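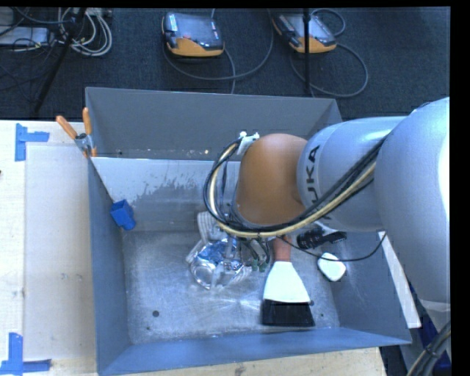 **taina_damasceno**
Gente, adotei uma caixa grande de metal pra largar a tralha da bancada e estou apaixonada! Escova de mão, aquele treco cinza que parece luva ou pano dobrado, tudo lá dentro, e a madeira livre pra trabalhar!!

**zenix55**
Boa! Mas escova com pano junto eu não faria, passa sujeira. A minha fica pendurada.

**taina_damasceno**
Pendurada eu esqueço que existe kkkk

**bullcombe**
Discordo do zenix, é só bater as cerdas antes. Metal limpa fácil demais, adoro.

**zenix55**
E o barulho?

**bullcombe**
Forra o fundo com feltro!

7 comentários · 123 compartilhamentos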